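Equipment Planner, Simulation and Robotics (fixed term, 11 months)

Griditz is looking for one person to help us plan and buy two-arm robot stations. Before we order anything, we test each task in simulation, and from this we decide which grippers and mounts go into the budget.

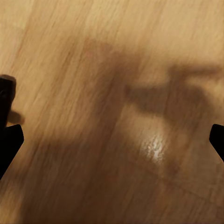 Simulated view between the gripper fingers, wood surface.

Your work will be to collect quotes from suppliers, compare them with our test results and keep the purchase list up to date. At present the list has 64 lines, and not all of them have a price. You will also write a short note for every item over 228 euros — one page is enough.
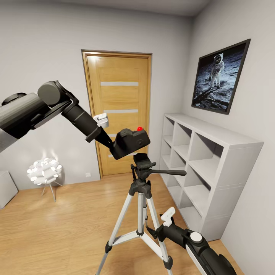 We would like you to have experience with purchasing for a laboratory or a workshop. Programming is not required, but you should be able to read a technical drawing. The working language is English, and part-time is possible.

Please send your CV and one example of an equipment budget you have prepared to Mariama Fiadzo, Planning Office, before April 4, 2026. Please remove confidential prices first. Interviews are held online and take 2 hours, with a break.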